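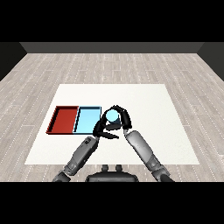

AUTOMATION ON A BUDGET

What Fernanda Brandão learned from spending a year not buying a robot

Fernanda Brandão keeps her equipment budget in a spreadsheet with a tab called "Wants," and she'll happily scroll through it for anyone who asks. There's a conveyor in there, a label printer with a price next to it that made her laugh, and, on a row by itself in bright yellow, a two-armed robot.

"I've loved that yellow row for over a year," she says. "I open the file in the morning just to look at it!"

Brandão runs operations at Nudstead, a small company in Ellwood that sorts and repacks refill parts for household dispensers. It ships 4000 parts on a good day, nearly all of them handled at sorting benches by people who have been there long enough to do it while talking about something else. Orders from the Bedville distributor have been climbing, and last spring the owners asked her for a plan that covered the next 3 years.

Her first draft was a shopping list. She priced the arms, added the hands, added a table, and sent it upstairs feeling very pleased with herself. It came back with a single question in the margin: what happens in month two?

"I had no answer at all," she says, laughing. "I had budgeted for the day the crate arrives. There was nothing in there for spare fingers, or for the person who has to learn the thing, or for the floor. Our floor slopes! You can roll a marble from the packing bench to the loading door."

So she started over, and this time she began with simulation. She found a small integrator in Endden willing to build a rough digital version of one bench and let her team try tasks on it before anybody signed for hardware. The fee came out of the training budget, which she admits took some arguing. It was a fixed price, paid up front, and it bought her 13 sessions.

"People hear simulation and think of something very grand," she says. "We kept it plain. A table, a floor, the trays, one part. I'd tell any small shop to start that way, you can ask so much with so little on the table."
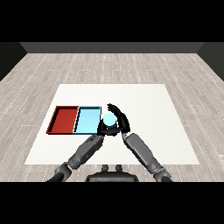
The quote for hands was where the budget moved the most. Brandão had assumed a simple gripper on each arm would do, and a simple gripper was what the first supplier priced. Hands with fingers cost a good deal more, and they bring their own line for maintenance, so she wanted to see what she'd be paying for. In the simulation she could watch both black hands close on the light blue cylinder, one cupping it from low on the left and the other arching over the top, right beside the blue tray. "That's two hands busy with one little part," she says. "It's gorgeous to watch, I could do it all afternoon. But as the person with the spreadsheet I have to ask whether I need two hands on every part, or only on the awkward ones."

She now carries hands and arms as separate lines, each with its own yearly upkeep. She has also split the purchase into stages. The first pays for one bench and a service contract. The second, for another bench, only opens if the first has been running long enough for her staff to say they want it. Their say is written into the plan, and she's proud of that part.

The staff, she says, have been the best critics. One of the sorters looked at the layout and asked how far the arms needed to reach, and whether anyone had thought about where a person would stand to swap a tray. That question put 40 inches of clear space on the drawing, and it changed which aisle the bench would go in.

"I'd been staring at arms for weeks and never once thought about the tray person," Brandão says. "I drew her in that same afternoon."

What would she tell someone at the very start, with a catalog open and a little money set aside? She thinks about it while scrolling back up to the yellow row.

"Get excited, please. It's fun, and you'll do better work if you're having fun. Then write down every single thing the machine will touch, and find out what each of those costs too. The trays, the table, the power. We're replacing all our trays, by the way, the old ones are too deep and they don't sit flush next to each other. That's on the list for April, before any robot."

The new trays, she adds, are already approved. The yellow row is still yellow, but it has moved out of "Wants" and into a tab called "Next."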